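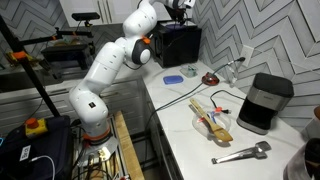
## 4. Instalación del carro junto a la encimera

Esta sección se aplica al conjunto Vernover de Dondis en su versión para cocina: brazo sobre carro, pinza, barra de sensores en mástil y caja de parada de emergencia. Antes de empezar, complete el montaje del carro (sección 3). El brazo debe estar apagado durante los pasos 4.1 y 4.2.

### 4.1 Colocación del carro

1. Acerque el carro al frente de la encimera, con la base del brazo del lado de la zona de trabajo.
2. Deje una separación de 4 cm entre el borde del carro y los frentes de los cajones. El carro no debe apoyarse en el mueble.
3. Bloquee las ruedas y empuje el carro con la mano. Si se mueve, revise los frenos antes de continuar.
4. Compruebe que la altura del carro es la indicada en la hoja de entrega. La regulación se hace girando las patas, todas el mismo número de vueltas.
5. Recoja los cables que cuelgan bajo la base con las bridas suministradas. Ningún conector debe tocar el suelo.

> **Nota:** los cajones situados detrás del carro quedan inutilizables mientras el equipo esté instalado. Saque antes lo que vaya a necesitar.

### 4.2 Mástil y barra de sensores

1. Fije el mástil negro con la mordaza naranja. Apriete hasta que no gire al tirar del brazo horizontal.
2. Monte la barra de sensores en el extremo del brazo horizontal, orientada hacia la encimera.
3. Conecte el cable de datos y páselo por detrás del mástil, fuera del recorrido del robot.

> **Precaución:** no cuelgue paños ni utensilios del mástil. Un desplazamiento pequeño de la barra obliga a repetir la calibración.

### 4.3 Parada de emergencia

1. Coloque la caja amarilla con el pulsador rojo al alcance del operador y fuera del alcance del brazo.
2. Encienda el controlador y espere 60 segundos.
3. Pulse la seta roja. El panel debe mostrar «Parada activa».
4. Gire la seta para liberarla y confirme el rearme en el panel.

> **Advertencia:** si el mensaje no aparece, apague el equipo y no lo utilice. Póngase en contacto con el servicio técnico de Dondis.

Repita esta prueba al inicio de cada jornada y cada vez que se mueva el carro.

### 4.4 Preparación de la encimera

El programa de utensilios Shek trabaja con objetos de uso corriente: espátulas, pinzas de cocina, cuencos, tapas y recipientes pequeños.

1. Reparta los objetos sobre la superficie sin apilarlos. Una espátula puede quedar cruzada sobre un cuenco; el programa la retira primero.
2. Los recipientes transparentes se detectan peor que los opacos. Si el panel los marca en gris, acérquelos a la barra de sensores o cambie la iluminación.
3. Aparte los cables de alimentación de la zona de agarre. Si un cable tiene que cruzar la encimera, delimítelo en el panel como zona prohibida.
4. Delimite también la cafetera y cualquier otro electrodoméstico fijo.

### 4.5 Primer movimiento

1. Seleccione **Prueba > Recorrido corto** y ajuste la velocidad al 35 %.
2. Retírese del carro y pulse **Iniciar**. El brazo se eleva, avanza hacia el fondo de la encimera y vuelve a la posición de reposo.
3. Vigile el paso de la pinza sobre los aparatos altos. Si pasa demasiado cerca, detenga el recorrido y aumente la altura mínima en **Ajustes > Límites**.
4. Anote el valor de calibración al terminar. Con 94 o más, puede pasar a la sección 5. Con un valor inferior, repita el apartado 4.2.

Códigos de error y recambios: anexo B. Revisión del manual: 27/05/2025.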